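# Dish rack INSIDE the sink or next to it?

**skengate_sal** – 5 March 2021

Right, settle this for us please. We've moved into a place with an island and one very big stainless sink in it, and no drainer worth the name. White glossy worktop all the way round. I've put a dark wire rack down in the right-hand end of the sink so that the drips go where drips belong. My other half wants a rack out on the worktop "like normal people". He says I've paid for a big sink and then filled it with plates.

I had one on the side in the old flat and I spent my life wiping under it. The tray went pink. I'm not going back to that!
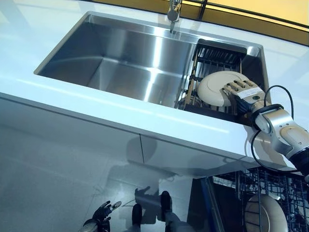 What I like is that you rinse, you turn, you drop it in, and you're finished. Plates on their edge, rims facing out, no puddle creeping towards the toaster. What I don't like is big pans, because then the rack has to come out and there's nowhere for it to go except the worktop (yes, he has noticed).

So – in or out? And does anyone with white gloss find that it marks?

---

**Lok-yiu Fung**

In. We've had one in for four years and I'd never go back. Ours is a Brarkunen, the plain wire sort, and it lifts out in one go if I need to do the roasting tin.

The one thing I'd say is look at the feet. If they're bare metal they will scratch the bottom of the sink, and you can't get that out again whatever the bottle says.

---

**grumpy_of_plistevitz**

Out, and I can't believe we're discussing it. A sink is for washing up in. With a rack in there you've got dirty water splashing up over clean plates every time somebody rinses a mug. I had to share a kitchen with an in-sink rack person and everything had a tea leaf on it.

Get a decent tray with a spout that tips into the sink. Mine was 2 quid from a car boot.

---

**Lok-yiu Fung**

> everything had a tea leaf on it

That's the person, surely, and you can't blame the rack for them. Rinse at the other end! It's a long sink, she said so.

---

**Szymon Szulc**

I fit kitchens, so I'll stick up for both of you. On a wide single bowl I'd put the rack in. On anything narrow I'd put it out, or you end up washing one fork at a time. If the bowl is 600 or under I wouldn't bother.

White gloss does mark, but it's mostly limescale and it wipes off if you catch it the same day. Leave a wet rack standing on it for a week and you'll have rings. Check the front edge too, where people lean wet hands without thinking.

---

**skengate_sal**

Thanks all. Bowl's well over that, so I'm claiming Szymon for my side. Feet checked, they've got little rubber caps on and one was hanging off, so good shout, Lok-yiu.

He's now come up with a new argument, which is that we should stop drying by hand altogether and put everything through a dishwasher. I grew up without one and I don't trust them with my nan's plates. Has anyone found a halfway house? I'm thinking everyday stuff in the machine and the good plates by hand, but I know what will happen. I'll be tired, it'll all go in together, and there goes the gold rim.

---

**grumpy_of_plistevitz**

Gold rims by hand, always. I'll agree with you on that much. I lost a whole Yeoh tea set to somebody being helpful in August and I'm still cross.

Whatever you do, leave yourself a clear bit of worktop near the racks or you'll be shuffling plates round the kitchen with your elbows. 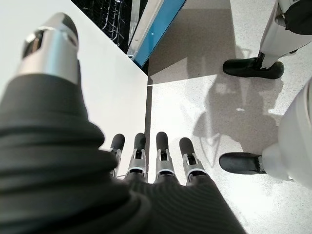 ## Where we've got to (edited in by skengate_sal)

- Rack stays in the sink, right-hand end, on trial.
- Rinsing happens at the left. Tea leaves noted.
- Rack comes out for pans and goes on a folded towel, so no rings on the gloss.
- Nan's plates never go near a dishwasher, and I'm putting a note up.
- He still says "out" and has asked me to record that here.

---

**Szymon Szulc**

Put the towel in the wash now and then as well. A damp one left folded will do your worktop no favours either.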